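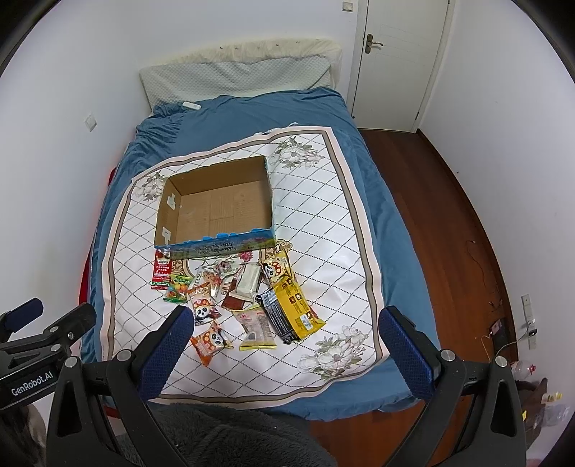

Zarnach Shelter Referral Records – data card

Summary
De-identified referral records from the Zarnach program, which funds emergency accommodation and legal aid for women leaving family violence. Each row is one referral. The release holds 578 rows, of which 535 have a recorded outcome.

Source
Intake forms completed by caseworkers at the Pekivberg and Flonside centres. Paper forms were keyed by the Agarwal data team. Shanti Singhal wrote the coding frame; Shanti Solanki maintains the files.

Fields
ref_id: random identifier, not linked to the case number
centre: P or F
referral_source: police, hospital, self, community organisation, other
service_type: accommodation, legal, counselling, medical
nights: whole nights, top-coded at 30
outcome: blank where the case was open at export

De-identification
Names, dates and free text have been removed. Age is grouped into bands. Any combination of centre, source and service with fewer than 20 rows is recoded to "other".

Known issues
Flonside did not record self-referrals separately until February – earlier ones sit under "other". Intakes after 5 pm on a Sunday are logged as Monday.
Repeat referrals cannot be linked, so rows should not be read as people.

Access
Research and program evaluation only. Apply in writing to the maintainer. Attempts at re-identification will end access.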